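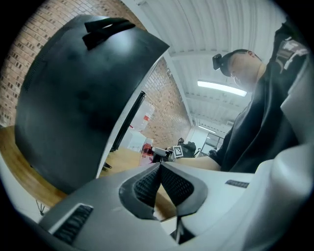
Under the bright tube lights at the worktable, glossy black up close.

Shiny black things are my favorite cleaning job, because the payoff is so quick! A few tips that have served me well in the Firkurberg workshop:

Dust first, always. A soft dry brush gets the grit off before it can scratch (I learned that one on a Ganow lamp I still feel bad about).

One drop of dish soap in a bowl of warm water is plenty. Wring the cloth until it barely feels damp, then go in long straight strokes, and do any strap or handle last with a clean corner.

Look along the surface toward a ceiling light. Streaks you'd never spot from straight above jump right out – so satisfying to chase them down!

For fine scratches on hard gloss, try 3000 grit paper, used wet, on a hidden spot first. Buff for up to 60 seconds and check again.

Wash the cloths without fabric softener.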